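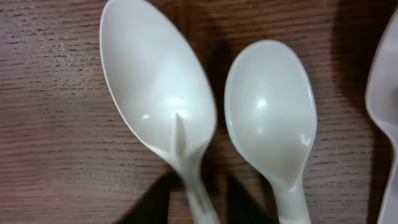 White spoons on the table, the gripper very near to one.

Evening, still July. I sat with the budget again and my tea became cold. The offer from Falleo for a second pair of fingers is 1,043, delivery not included, and they need 14 days. Stultell is cheaper, but they don't write what the spare parts cost, so I must ask them tomorrow.

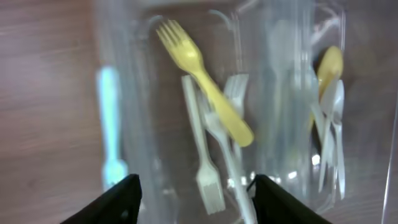
Photo: wrist camera, Kimaro project

I want also to buy more clear boxes. White plastic in a clear box is difficult for the eye, mine too - the yellow fork I find at once. Maybe colored boxes are the better purchase. I put 46 in the plan for boxes and cutlery together, and I think it is enough.
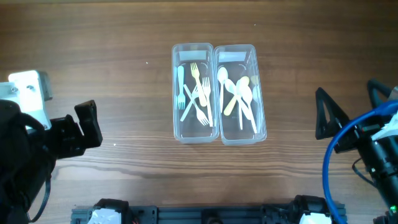

Nundden, July

Forks in the left box, spoons in the right one. For this work we have two arms, and I asked myself if the next table needs 2 also. One arm would save much money. I left this line open in the plan and went to wash my cup.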